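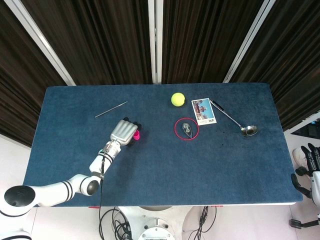
Felt is one of those materials we stop noticing almost as soon as we've left primary school, and I'll admit I hadn't given it a serious thought in years until I spent a week in Prinville last November. It lines our drawers and hushes our piano hammers, it sits under the feet of our chairs, and still most of us would struggle to say how it's made. What we tend to remember is the colour and the touch: that deep navy you get on a covered table, slightly fuzzy, a few crumbs sitting on it because crumbs do love a soft cloth, and how a small thing in bright pink fairly sings out against it. The dyers of Prinville know all about that pairing, and they have been selling navy slippers with pink linings for longer than anyone in the town could tell me.

The old works, Desjardins, stands by the river at the bottom of a very steep lane (wear sensible shoes, I beg you). At its busiest it kept 294 people in wages. There are 51 now, and they make a great deal of noise between them! Wool comes in at one end, greasy and smelling strongly of sheep, and is washed and combed into a sort of cloud before the hot water and the pounding begin. I was allowed to put my hand into the combed wool and I'm afraid I left it there rather longer than was polite.

What I hadn't expected was how much a fleece shrinks. A sheet laid out at 100 centimetres across may finish at 70, and the workers judge the moment to stop by pinching a corner between finger and thumb. If the fibres lift, back it goes.

Up the hill is Kuleo, a much younger workshop with a tiled stove and a shop at the front, where you can spend an afternoon making a hat of your own. Mine came out closer to a tea cosy, and it has been on the teapot ever since – a very good fit, too. They'll give you soup at the long table afterwards, and bread from Stikovach, the bakery next door, which closes as soon as the last loaf has gone. Go before noon if you want the one with caraway.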